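Painting a ceiling that meets a dark trim strip — cut in or tape?
Posted in Walls, Ceilings & Trim
by prultero_pete, August, 9:40 pm

Ok need opinions fast, paint is already bought. Living room ceiling, off-white, sort of a greenish cast to it depending on the bulb. Has a dark gray strip running along one side with a skinny white line next to it. Other side of the strip is a different gray-white, cooler looking. Previous owner did it. I want to repaint the big part and leave the strip alone.

Do I tape the strip or just cut in with a good brush? And do I match the old color or go plain flat white and be done with it.

Room is 177 sq ft if that matters. Ceiling is normal height, I can reach it off a two step ladder.

---

Edemum
9:52 pm

Tape. Always tape against dark. One slip of off-white on dark gray and you'll see it from the couch every night for the rest of your life. Ask me how I know.

Flat white. Don't chase the match, you will go thru four sample pots and hate all of them.

---

Getachew Ejigu
10:05 pm

Disagree on the tape. On old trim paint the tape lifts it, then you have two jobs. Angled brush, 2 inch, not too loaded, steady arm. Keep a damp rag in your back pocket and wipe slips right away. I do ceilings for a living and I tape maybe one in ten.

Do match the color though. If the other side of the strip is already a cool gray-white and you put a bright flat white next to it, the gray side is going to look dirty. Then you're painting that too.

---

Edemum
10:11 pm

He does ceilings for a living, Pete does not lol. Steady arm is not something you buy at the store

---

Getachew Ejigu
10:14 pm

Fair. Then practice on the closet ceiling first. 20 minutes.

---

dilia_rose
10:30 pm

What kind of marks are on it now? If it's anything like smoke or water you need a stain blocker first or it comes right back thru. We skipped that in our hallway and had to redo the whole thing, $96 in paint wasted plus my weekend.

---

prultero_pete
10:41 pm

No water that I know of. Just specks. Little dark ones, couldn't tell you if they're bugs or grease or what. Thought they'd paint over fine.

Strip feels smooth, semi gloss maybe. No idea how old.

Also how much do I have to clear out. There's a couch and two bookcases in there and I really do not want to empty the bookcases

---

dilia_rose
10:48 pm

Wash it first. Seriously. Dish soap, warm water, sponge mop, then plain water. If the specks come off they were dirt. If they smear it's grease, keep going. If they don't move at all spot prime them.

Couch goes in the middle of the room or out. Bookcases can stay if you wrap them, but all the way down to the floor, not just a sheet over the top.

---

Caprau_fan
11:02 pm

Nobody's asked what sheen the ceiling is. If it's eggshell and you go flat on top, fine. If somebody used gloss up there you have to scuff it or the new coat will peel. Run a flashlight along it sideways, you'll know in a second

And cover the couch!! My brother in law said he'd be careful. He was not careful. Light upholstery too. Microfiber. It's in the garage now

---

prultero_pete
11:09 pm

Flashlight trick — looks flat to me. Ok good.

Couch is also light gray so yeah noted. Plastic?

---

Caprau_fan
11:13 pm

Plastic then an old sheet on top. Plastic alone the drips just sit there wet and you lean on them. Or your kid does.

---

Getachew Ejigu
11:20 pm

Canvas drop cloth. Plastic under your feet is slippery on a ladder, please don't put it on the floor. On furniture ok.

Post a picture of the corner if you can, the angle where the strip comes down. Hard to say brush or tape without seeing how clean that line is.

---

prultero_pete
11:34 pm

ok one pic before bed

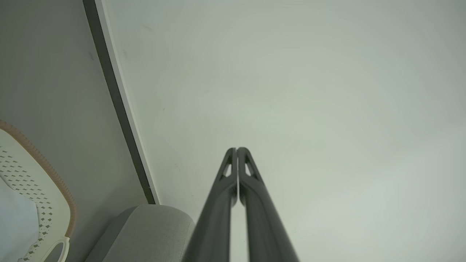 Dark strip with the white line, off-white side on the right. Specks are mostly upper left of it, up near the strip.

---

Edemum
11:41 pm

Oh that thin white line. TAPE. No way you freehand next to that.

---

Getachew Ejigu
11:47 pm

Ok, I see it. The white line changes things a little. Leave it white, stop your paint at its edge. If you do tape, put the tape over the white line and the strip both, press the edge down with a putty knife, pull it while the paint is still wet. Low tack tape only. Test a couple inches somewhere behind the bookcase and see if it lifts anything.

I would still brush it. But ok.

---

dilia_rose
11:52 pm

Specks look tiny, wash and see. And the gray cushion thing bottom left has a little light brown spot on it near the top, is that the couch? Dab that before you wrap it up for days, if it's a stain it'll just set.

---

prultero_pete
11:58 pm

Ha, didn't even notice the spot. Will look tomorrow.

So: wash, spot prime if needed, low tack tape, pull wet. Still not sold on matching vs white. Store can scan a chip but then I have to cut a chip out of my ceiling?

---

Getachew Ejigu
12:03 am

Quarter size, score it with a knife and peel off the paint layer, pick a spot by the wall. Patch with a dab of spackle. Five minutes. Do the match.

---

Edemum
12:06 am

Or, flat white and go to bed. I have done three rooms in flat white and not one person has ever said "hm this ceiling is too white"

---

Caprau_fan
12:10 am

I would say it. With the cool gray next to it I would 100% say it

---

dilia_rose
7:15 am

Middle option, buy one sample of the closest off-white on the strip card and brush a square right against the white line. Look at it in the morning and then again with the lamps on. Greenish cast might be the bulbs, you said yourself it depends. Change a bulb before you decide anything.

---

prultero_pete
7:40 am

Swapped a bulb. Less green. Still a bit green tho. Doing the sample square after work, will report back. Washing first, I know I know

---

Getachew Ejigu
7:52 am

Let it dry overnight after the wash. And roll toward the window, not across.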